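Course project report, submitted May 22, 2026
Author: Abrehet Fikre

# Cardboard Recycling Among Small Shops on One Street

## 1. Why I chose this topic

My aunt rents a stall on the market street in our town, and in December she was fined for leaving flattened boxes beside a full bin. She had paid for pickup that week. The truck had come, but it left her pile behind. I wanted to find out what happens to cardboard from small shops, who collects it, and why some of it gets left on the sidewalk.

The project covers one street and three collectors. It does not cover homes or the supermarket, which has its own baler and a contract with a paper mill.

## 2. How the work was done

I talked with shop owners during slow hours, mostly before lunch. I asked each of them the same questions: how they store boxes, who takes them, what they pay, and what gets refused. Two owners did not want to talk about money, so their costs are missing from section 4.

I also spent two mornings at the Nirkar sorting yard, where the supervisor let me stand by the scale. The yard buys from anybody who brings a full load. For weights I used the yard's own paper slips. I did not have a scale of my own, and I had to trust that theirs was right.

## 3. Who collects

**Pristadeo** is the company with the town contract. It comes twice a week and takes boxes only if they are flat, tied, and dry. Shops pay a monthly fee that is added to the rent on most of the street.

**Flundo** is a private hauler that started last year. It has one small truck and will take boxes that have not been flattened, for a higher price. The bakery and the shoe store both switched to it. The owner of the shoe store said she did it to save her back.

**Asfaw** is a family business with handcarts. They charge nothing and sell what they collect to the yard. They come when they can, and in the rainy weeks that may be once or not at all. Some shops use them as a backup and keep paying Pristadeo.

## 4. What I found

The slips I copied add up to 3,490 kilograms over the period. Flundo brought 1,000 of those and the Asfaw carts brought 395. The rest came from Pristadeo. I had expected the carts to bring much less than they did.

Storage turned out to be the main problem. Most of the shops have no back room, so the boxes stand outside under an awning or behind the counter. When it rains the outer layers soak through and the whole bundle is refused. One hardware shop lost almost 300 kilograms this way in a single bad month, according to the owner, who keeps a notebook.

The other common reason for refusal is tape and plastic. The yard will take a box with a little tape on it, but not one with foam glued inside. Shop owners mostly did not know this. Only the pharmacist had a printed copy of the rules, and it was for a collector that closed some time ago.

Opinions on flattening were split. It takes very little time per box, but deliveries arrive when customers do, and the boxes pile up until closing. By then the person on shift wants to go home. Plain corrugated board is the easiest kind to fold down and the kind the yard wants most.
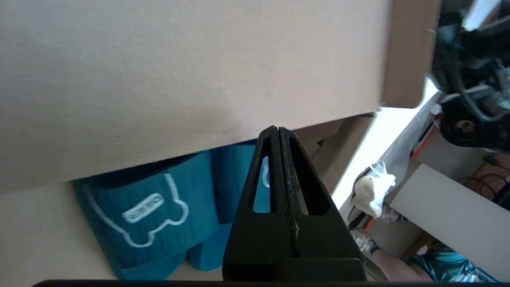
## 5. Problems with the data

The period was short and had more rain than usual, so the refusals may be higher than in a normal season. I missed one of Flundo's deliveries because of an exam. The supervisor gave me the slip later, and I included it.

I also could not follow the boxes past the yard. They are sold to a buyer in another town, and my letter to the buyer was not answered.

## 6. Suggestions

- A covered rack at each end of the street, shared by the shops, would keep bundles dry — the awning frames are already there at the north end.
- Pristadeo should leave a note when it refuses a bundle. My aunt would have moved hers inside if she had known.
- The yard's rules should be posted at the market office in both languages.
- The Asfaw family should be asked before any new contract is signed, as part of their income depends on this street.

The copied slips and my question sheet are in the folder handed in with this report.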